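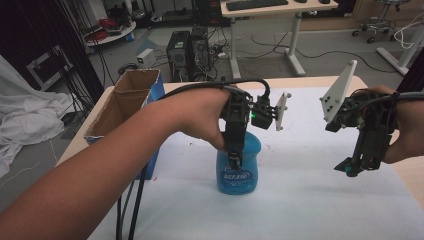 Search this site Search Clear

Litthorpe Household Recycling Centre – Frequently Asked Questions

Category: Waste and recycling

Do I need to book a visit?
Cars do not need a booking. Vans and trailers must be booked through the Trokness office, which issues up to 500 van slots each month.

Should bottles be rinsed?
Yes. Please empty and rinse all plastic bottles, and leave labels on.

How should I prepare cardboard?
Boxes must be flattened and free of polystyrene. Wet card cannot be accepted – please keep it at home until dry.

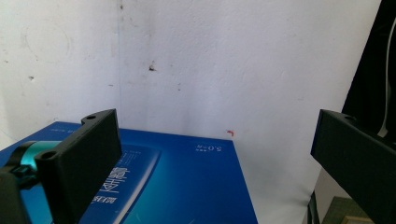 Large boxes may be cut down to fit the opening of the container. Parcel tape need not be removed.

Can traders use the site?
Only with a permit. Applications should be sent to Titilayo Ojo, Permits Officer.

When does the site close?
At 6 pm from May, and at 4 pm in winter. Last entry is 15 minutes before closing.

Was this page useful? 24 comments Shares 7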